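How a Song Gets Made

You hear a song on the radio or on a tablet, and it is over in a few minutes. Making it can take weeks. These pages follow a song from the first idea to the day people can listen to it. 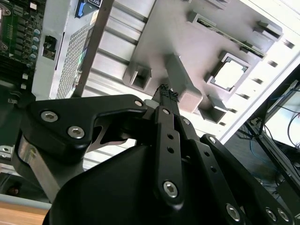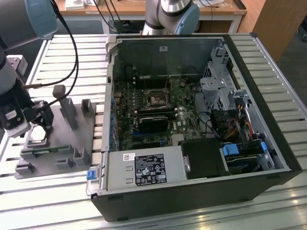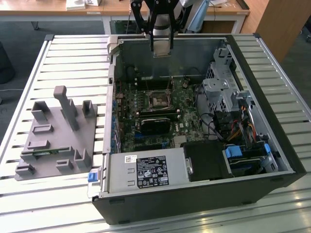 The second and third pictures: a desktop computer lying on its side with the side panel off.

Step 1: The idea

Some songs start with words. Some start with a tune that the writer hums while washing dishes. A writer may keep a notebook and write down a line or two each day. Most of those lines never get used.

The words of a song are called the lyrics. The part that tells the story is the verse. The part that comes back again and again is the chorus. When you find yourself singing a song at breakfast, it is usually the chorus.

Step 2: The beat

Every song has a speed, called the tempo. Tempo is measured in beats per minute. A slow song might have 85 beats in a minute. A fast dance song might have 135. Try tapping the table once for each second – that is 60 beats per minute, so both of those songs are quicker than your tapping.

Step 3: Recording

Singers and players record in a studio. The walls are often covered with soft material so the sound does not bounce around. At Kirnach, a small studio in an old bakery, the band Hostura recorded a song called "Lammers Road" in April. The drums went first. Then came the bass, the guitar and the piano. The singer came last and wore headphones to hear the others.

Each part is kept by itself and is called a track. "Lammers Road" has 12 tracks. One of them is just a tambourine.

If the singer makes a mistake, she sings that line again. Each try is called a take.

Step 4: Mixing

Now all the tracks have to fit together. The person who does this is the mixing engineer. If the guitar is too loud, you can't hear the words. If the drums are too quiet, nobody wants to dance. The engineer turns each track up or down and listens many times, first on big speakers and then on small ones.

After mixing comes mastering. This is a last check of the whole song, so that it is about as loud as other songs and sounds right in a car or a kitchen.

Step 5: Letting people hear it

A company that puts out music is called a record label. The label picks a day for the song to come out. That day is the release date. "Lammers Road" was put out by the Prudell label on 2018-01-02.

Words to know

Lyrics: the words of a song
Tempo: how fast or slow the music goes
Track: one part of a recording
Take: one try at recording something
Label: a company that puts out music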